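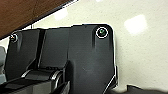
Black plate, round screw, pale speckled ground.

Okay, friends, I promised a proper thread about the Rallelen prize show and I've been putting it off since Tuesday, so get yourselves a coffee. It's a long one (you know me).

For anyone new: Rallelen is a small furniture prize with one theme a year, and this time the theme was the stool. Just stools! I thought that sounded thin when they announced it last spring, and I said so on here, and I'm happy to eat my words.

They had 181 entries. The jury cut that down to 14, and those are the ones you can see now in the old Leitão showroom, up the ramp from the bus stop. Go in by the side door. The front one sticks and the sign asking you to use the other one is tiny.

The first thing I loved is that you're allowed to sit. On all of them! There's a little card by each one with the maker's name, the weight, and the word "please." I've been to so many design shows where I came home with sore feet and no idea whether anything was comfortable.

My favorite is the Stirnuvlow, by Zulmira Seixas. Three legs, ash, with a seat that dips on one side so you end up a bit sideways, the way you'd sit talking to somebody across a kitchen. I stayed on it so long that a very polite man started hovering.

I caught her for a few minutes near the coat rack and she told me the dip came from her grandmother's milking stool, worn down on the left after a lifetime of use. She measured the wear and drew it in from the start. I asked if that was cheating and she laughed and said probably.

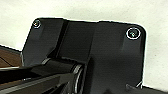 She also said she nearly didn't enter, because her first version tipped over if you reached for anything. The legs are splayed wider now. If you look underneath you can find pencil marks where she moved them, and she's decided to leave those in.

Now a grumble, a small one. The lighting in the back room is so low that the two darkest pieces just vanish, and one of them is a lovely blackened oak thing that deserves much better. I went back at 4 in the afternoon when the sun comes in from the yard side and it was like a different stool.

And a second grumble while I'm at it: the labels give the weight but not the height. Seat height is the whole question with a stool! Is it for a counter, or a workbench, or for putting your socks on? I ended up measuring against my knee like a fool.
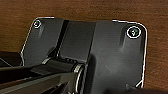 Jamie Blackburn wrote back to say the heights are all in the catalog, page by page, and that weight went on the cards because the jury lifted every piece one-handed before they let themselves talk about looks.

Thank you, Jamie, and I stand corrected, or half corrected. I still want it on the card. But I do love the idea of a jury walking around hoisting stools one-handed, and now I wish I'd tried it myself.

The catalog, by the way, is worth having. They printed 800, it costs 12 dollars, and it opens flat. Every stool gets a drawing from underneath, which I've never seen done before, and there's a nice rambling essay about why shoemakers sit so low. Read that one first.

I did wonder whether a show like this would travel, since most of these makers work alone and can't spare a piece for months. Well, I had a message this morning, and they've said I can share it, so I'm pasting the notice in whole.
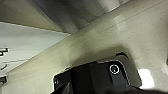

PLALCOMBE, January. The Rallelen stools will move to the Plalcombe Corn Hall when the Leitão showing closes. Admission is free and visitors may sit. Makers who wish to lend a second piece should write to the hall before the end of the month.

So that's lovely news for those of you out that way! Plalcombe has those tall windows too, so I have high hopes for the blackened oak.

I'm going again next week with my sister, who has a bad hip and strong views on seating, and I'll add her verdicts to this thread. If you've already been, tell me which one you sat on longest.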